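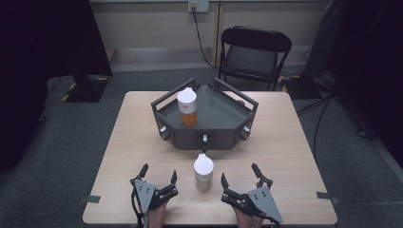

The tray on the work table, with one bottle inside it and a second on the table in front.

Purnamlow tray and container trials
Progress report to the Plukari small grants fund, covering January
Prepared by Ivars Juška

1. Where we are

The grant pays for a set of table-top trays and lidded containers for day centres, where people sort, store and hand out small items at a shared table. At the last report we had drawings and one rough tray. We now have a working tray, named Mets, and a first group of containers to go with it. The project is in stage 2 of 3.

2. The tray

Mets has five sides, with low walls and a dark gray finish. Thin bars rise from the corners and run above the rim as rails, so the tray can be picked up from more than one side. Three white knobs are fitted to the outer walls, one on the flat front and one on each of the angled faces next to it. Each sits in a dark round collar.

We chose the flat front so that staff can line the tray up with the near edge of a table. The pointed side then faces away. Two of the centres asked for a square tray instead, as it would store better in a cupboard. We have kept the five sides for now and will look at storage again in stage 3.

The rails are still under discussion. They make lifting easier but they get in the way when a tall bottle is put down near the back. Lowering them is the cheapest change and we would like to try that first.

3. Bottles

The bottles have white caps with a rounded top. One version has an orange lower part and the other a pale, whitish one. Staff wanted to tell the two apart across a table without reading a label, and the orange version does that job well. The pale one was harder to pick out on our light wooden table, and we will test it again on a darker surface before deciding whether to keep it.

We have had 84 comment slips back from the centres so far. Most are about the bottles. The usual complaint is that the caps all look the same from above - a fair point, and one we had missed.

4. White cylinders
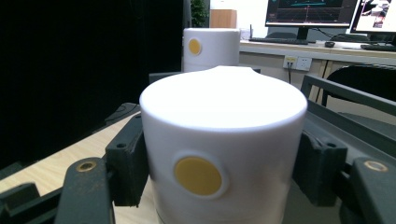 White cylinders with yellow disc markers, in two sizes.

The Plulis cylinders are plain white with a round yellow disc on the side. The disc gives the user a front to turn towards them when setting the cylinder down. We had planned a printed arrow, but the disc was simpler to make and the centres preferred it.

The matte surface will stay. A gloss sample showed every fingerprint and was dropped.

5. Money

Spending to date is 3,489 euros, nearly all of it on materials and the making of the first tray. Travel has cost less than we allowed. We ask to move what is left on the travel line to materials, to pay for the lower rails.

6. Next steps

Make a second tray with lower rails. Mark the bottle caps so they can be told apart from above. Repeat the table trials on a dark surface. Send the cylinders out to the centres with a fresh set of comment slips.

The next table session is on a Tuesday and fund staff are welcome to come. Please let me know beforehand, as space in the room is limited.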